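El ejercicio 8

El ejercicio 8 pedía que el brazo localizara un objeto, lo tomara y lo dejara en la bandeja en menos de 18 segundos. Para los tres primeros objetos, cubo, cilindro y taco, el programa de Josefina Bustos funcionaba. El cuarto lo elegía el profesor.

Troncoso eligió el cromado.

- Tiene etiqueta - dijo -. Si no encuentra el borde, que encuentre la etiqueta.

Josefina cargó la rutina y bajó la velocidad. El brazo descendió hasta la altura de aproximación y se detuvo. En la consola apareció el recuento de contornos: 383. Con el cubo daba un valor de una cifra.

Subió el umbral y repitió. El brazo giró la muñeca, corrigió y volvió a girar. Estaba siguiendo una ventana. Ella abrió la vista de la cámara de muñeca y guardó la captura en la carpeta del informe.
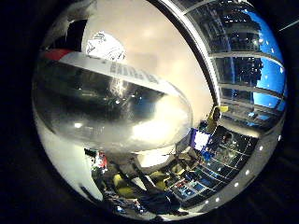
Captura de la cámara de muñeca. La etiqueta se curva con el metal; a la derecha, el reflejo de los ventanales.

- El detector no está fallando - dijo Josefina -. Todo eso está ahí.

- Está ahí, pero no está en la mesa - dijo Dardo Troncoso.

Ella anotó la frase en el cuaderno, sin comillas. Después probó con la etiqueta: segmentó el blanco, descartó las regiones pequeñas, ajustó una recta. La recta no servía. Ajustó un arco. El error bajó, aunque no hasta la tolerancia.

En el equipo de al lado, Leiva ya desconectaba la fuente. El manual de Vollano dedicaba a las superficies especulares un solo párrafo, que recomendaba evitarlas.

- ¿Puedo entregar con el arco? - preguntó.

- Puede entregar lo que mida.

Josefina escribió el valor del error en la tabla, marcó la casilla de no conforme y adjuntó la captura. En observaciones puso: «El sistema detecta el laboratorio». Lo borró y puso: «Reflejos no filtrados». Luego llevó el brazo a la posición de reposo y esperó a que se apagara el indicador de los motores.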